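Wondport Clothing Library Opens Its Doors to Everyone

17 July 2025 — The Wondport Clothing Library will open its full collection to all residents of the district this Saturday, with 2554 garments ready to be borrowed, worn and brought back for the next person.

Members can take home up to five pieces at a time, from school formal wear to bright weekend colour.

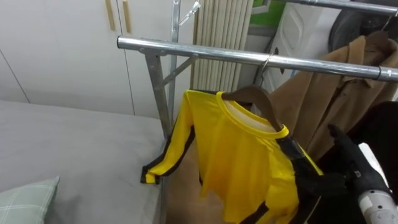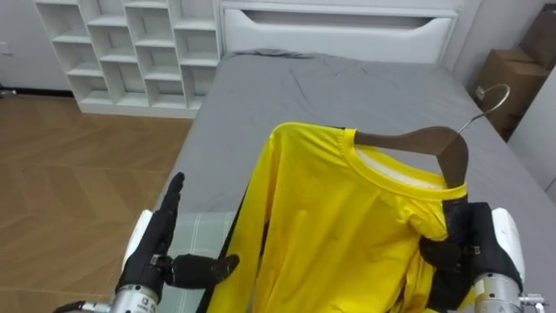
Yellow on the hanger. 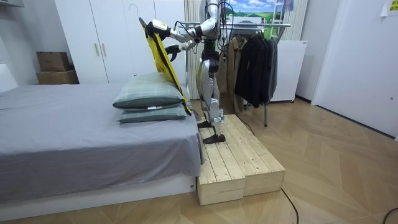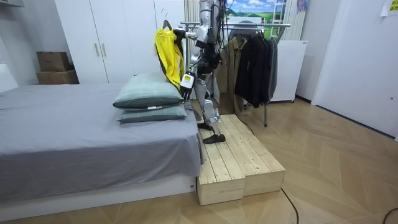 How borrowing works

Loans run for 34 days and can be renewed online or at the desk. Membership is free for anyone under 18 and for concession card holders. Everything is washed and mended in our own workroom on Allari Street, so there's no need to launder before returning.

"We started in February with a few racks of coats, and the neighbourhood just ran with it," said library coordinator Mihret Alemneh. "People bring in a favourite jacket they've outgrown and go home with something they'd never have tried on in a shop — I love watching that!"

Mending nights with Man-sik Moon begin next month. Beginners are very welcome, and thread and needles are supplied.

Media contact: Tsegereda Admasu, Wondport Clothing Library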